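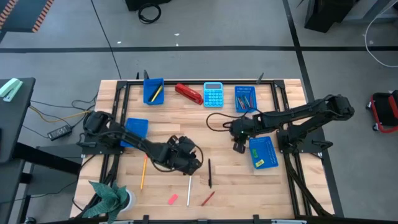 Split tunnelling on the Bisent VPN client stops after sleep. Our office at Wistgate uses the client on 12 laptops. When a machine wakes, all traffic is sent through the tunnel and the local printer becomes unreachable. The laptop concerned usually sits on a butcher-block table with a black metal frame, well within wireless range. Is a setting available to correct this behaviour?
Maeve Keogh, 14/01/2024

2 answers

Pin-yu Lam
Please open Preferences, select Routing and enable "Reapply rules on wake". The option is disabled by default in version 5. Administrators who manage the client centrally must authorise the change in the policy file, or it will be reversed at the next sign-in.
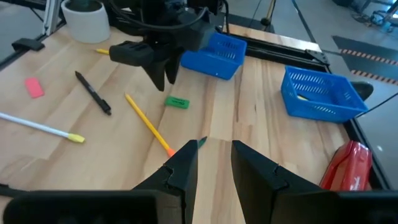 Tabletop, light wood with darker grain.

Vinzenz Kälin
Same fault here on version 9. Reinstalling helped until May, then it came back. Kindly advise if a fix is published.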